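Tonantzin Aguirre
A few posts about code review, because a younger colleague asked me how we did it before pull requests and I gave a bad answer at lunch. I try again in writing. English is my third language, please be patient with me.

My first job was at a small company in Requena. We made software for water billing. We had no tool for review. We had a printer.

On the day before a release, the author printed the changed files and put them on the desk of another programmer. You read with a pencil. If you did not understand a line, you drew a circle. You did not have to say why.

The author came back after coffee and sat next to you, and explained every circle. Many bugs were found by the author in this moment, while speaking. I found one of mine in the middle of the word "obviously".

One rule I still like: the reviewer signed the last page. If the bill was wrong for a customer, two people went to the phone.

Later I moved to a team that built a scheduling system called Trollby. There we had real inspections, with a moderator and a form. The form had 17 questions. Question 9 was about the comment header of the file, and I believe we spent more time on question 9 than on all the loops.

But the inspections had a limit, and this was good. Not more than 500 lines in one meeting. If you brought more, the moderator sent you away and you had to split the work.

Compare with last July, when I received a pull request with 2,247 changed lines and the message "small cleanup". Two people had approved it before me. One approval came four minutes after it was opened.

I don't blame them. The button is right there, and the author is waiting, and you have your own work also.
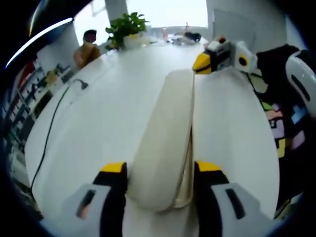
Photo: Tonantzin Aguirre

What I ask from my team now. First, the author reviews their own change before anybody else sees it. Open the diff, read it from top to bottom, leave comments for the places that look strange. It takes ten minutes and removes half of my questions.

Second, if there are more than three rounds of comments, stop writing and talk. A call is fine. After the call somebody writes two sentences in the pull request, so the next person knows what was decided.

Third, formatting is for the formatter. I have seen a friendship become cold over blank lines.

Somebody will say that pair programming makes all this unnecessary. I did pairing for two years on the Drirkeddale project and I liked it very much. We still reviewed. Two people who built the idea together will also miss the same thing together.

And somebody asked me in private about the automatic tools. We use one. It is good with null checks and forgotten error handling. It does not know that the import job at Flornmont runs twice on the last night of the month, so a person must still read.

I kept one of the old printouts from Requena. It has eleven circles, and next to one of them I wrote, in pencil, "why do we do this at all?" The author had no answer and we deleted the function.

If your team did reviews on paper, please tell me what your rules were. I would like to know if other places also signed the last page.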